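Parts bin

A parts bin is an open container used in workshops and small factories to hold loose pieces of stock before they are sorted or used. Bins of this kind are also called tote bins or stock bins, and they range from shelf boxes small enough to carry in one hand to large floor containers.

Many bins have sloping sides, so that short bars and offcuts slide toward the floor of the bin and do not stay propped against the walls. Gray is a common color. Some bins have holes in the floor, which may serve for drainage or for bolting the bin to a stand.

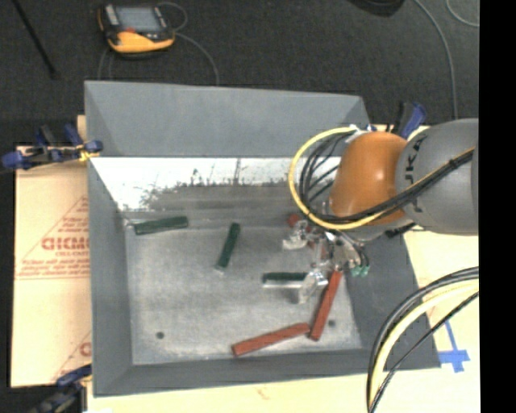

Bar stock is often painted to show its grade or length, but there is no shared standard and each shop keeps its own chart. At the Phelan works in Bremora, green was used for bars of 225 millimeters and red for longer ones. Philomena McGrath described the system in a shop manual revised in August 2018.

Bars dropped in loosely come to rest at different angles and may lie across one another. Over time they scuff the floor and mark the walls. The marks rarely affect use, though a bent wall or a sharp edge is usually repaired. The Phelan manual limits a single bin to 74 bars and calls for the floor to be swept whenever it is emptied.

See also: Bar stock; Tote box; Workshop storage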